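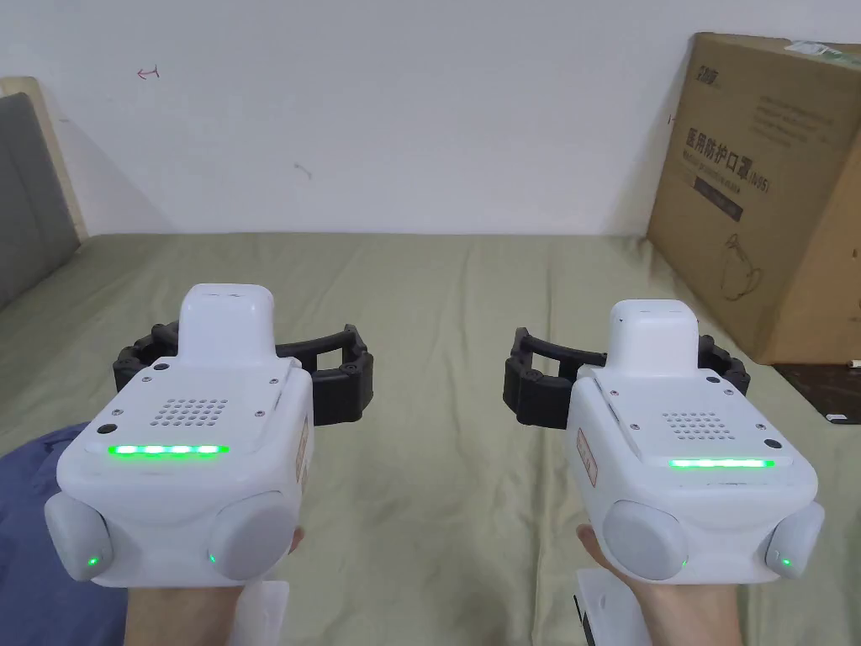

Pale green sheet on the bed, guest accommodation.

Musty smell in stored bed linen at a guest residence

Posted by Ah-rin Sung in Household and Laundry

I am responsible for the linen at Olow House, a small residence with nine guest rooms. Bed linen is washed on site, dried in a tumble dryer and kept in a built-in cupboard on the first-floor landing. Since March, guests have reported that sheets and pillowcases have a stale smell when the beds are first made up. The smell is strongest in items that have been on the shelf for more than a fortnight. Items taken straight from the dryer to the bed have not drawn any complaint.

The following steps have already been taken. The detergent was changed from a liquid to a powder. The washing machine drawer and door seal were cleaned. A scented sachet was placed on each shelf, which in my opinion made matters worse. The cupboard has a solid door, painted shelves and an outside wall at the back. There is no radiator in it and no visible mould.

I should be grateful for advice on whether the fault is more likely to lie with the washing, the drying or the cupboard, and on whether the whole stock must be washed again before it is used. The sheets are a cotton and polyester mix. Some of the older towels and cloths are cotton only.

Kyung-tae Kong

The information given points to the cupboard and to the drying, in that order. Linen that smells clean on leaving the dryer and stale two weeks later has usually been put away with a little moisture left in the seams and hems, or has taken up moisture from the air on the shelf. An outside wall behind a closed door is a common cause of the second. Warm air from the landing enters when the door is opened and cools against the wall, and the linen nearest to it becomes slightly damp. The hand does not always detect this.

I would recommend that the cupboard be dealt with before any further change is made to the wash. Please empty it completely and leave the door open for two days. Wipe the shelves and the back wall with warm water and a little washing-up liquid, dry them with a clean towel, and let them stand until they no longer feel cool to the touch. The sachets should be thrown away.

When the shelves are refilled, a gap the width of a hand should be left at the back, and the piles should be kept low enough for air to pass over them. If the shelves are solid, a few thin battens laid across them will lift the bottom sheet clear of the paint. A vent cut into the top and bottom of the door is the lasting remedy, subject to the consent of whoever owns the building.

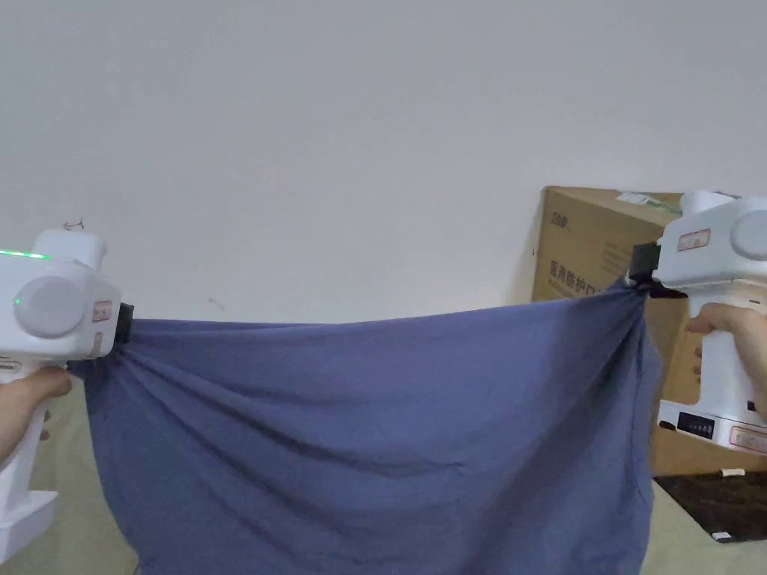
As regards drying, a tumble dryer with a moisture sensor will often stop early when large and small items are mixed. A fitted sheet tends to roll itself into a ball with pillowcases trapped inside, and the outer layer reads as dry. Sheets should be dried separately from smaller items. The load should be taken out and shaken halfway through, then left unfolded for at least an hour once the cycle ends. Folding warm linen directly into a tight pile holds in whatever moisture remains.

I do not consider it necessary to wash the whole stock again at once. Items with a definite smell should be washed at 60 degrees if the care label permits. The remainder may be aired over a rail for a day and checked.

Graralex

Bicarbonate of soda in an open dish. Change it once a month. We have done so for years and have had no complaints.

Bora

I agree with most of the reply from Kyung-tae Kong but wish to add a point on stock rotation, a matter that is often overlooked in small residences. At my previous place of work, a hall with 314 beds, fresh linen was always placed at the bottom of the pile and clean linen was always drawn from the top. Before that rule was adopted, the same few sets went round every week while the others stayed where they were for months. With nine rooms the problem is smaller, although it has the same cause. A slip of card in each pile marked with the month of washing is sufficient.

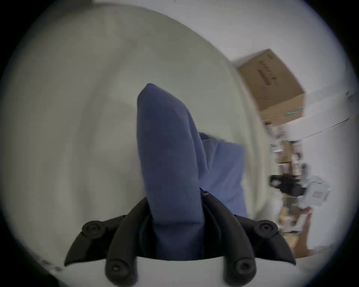 The method of folding also deserves attention. Many people fold linen as small as possible to save space, and each extra fold presses the layers together and slows the passage of air. For cotton items I would stop at the largest size the shelf will take. A folded blue cloth such as the one shown just before this paragraph may be put away flat in a short pile with others of its kind, and the folded edge should face the door so that one item can be drawn out without disturbing the rest. Cotton cloths and towels should have their own shelf, preferably an upper one, as they hold more moisture than a cotton and polyester mix and will pass it on to whatever lies against them.

Fabric softener should be left out of the towel wash altogether. It leaves a coating on the fibres, and a coated towel takes longer to dry and begins to smell sooner.

Ah-rin Sung

Thank you for these replies. The cupboard was emptied this morning and the back wall was noticeably colder than the sides. Consent for the door vents has been requested. The towels have been moved to a shelf in the laundry room for the time being.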